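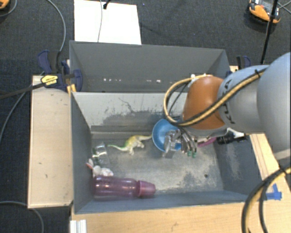 Slide 1. Pagination settings

Say hello, give the name of the plugin (Raltura) and the version on screen. Questions can wait until the demo is done.

Last time Domenica covered column widths. Today is only about how rows get split into pages, and where that setting lives.

Slide 2. Where to find it

Open the table, go to Display, then Paging. New tables start with paging on and 14 rows per page. Show the drop-down. The highest value in it is 100, but you can type your own number in the box next to it.

Slide 3. Demo table

Use the Vetix parts list, 129 rows. Load it with the default first. Scroll to the bottom and point at the page buttons. Change to 100 and reload, so there are now two pages. Then switch paging off completely and let people see how long the page gets.

Slide 4. Phones

Narrow the browser window. The page buttons wrap onto a second line if there are more than six. Fix: Paging, Button style, Short. It leaves Previous and Next plus the current page number.

Slide 5. Things people ask

Does search look at all pages? Yes, it covers the whole table.

Can visitors change the row count? Only if "Show length menu" is ticked. It is off by default.

Does printing include every row? No. It prints the page you are on. Turn paging off first, or use the export button. Emese has a ticket open for this.

Slide 6. Wrap

Leave the settings screen up. The handout is in the shared folder under April. Costel takes over for the section on sorting, so unplug the laptop and leave the adapter on the desk.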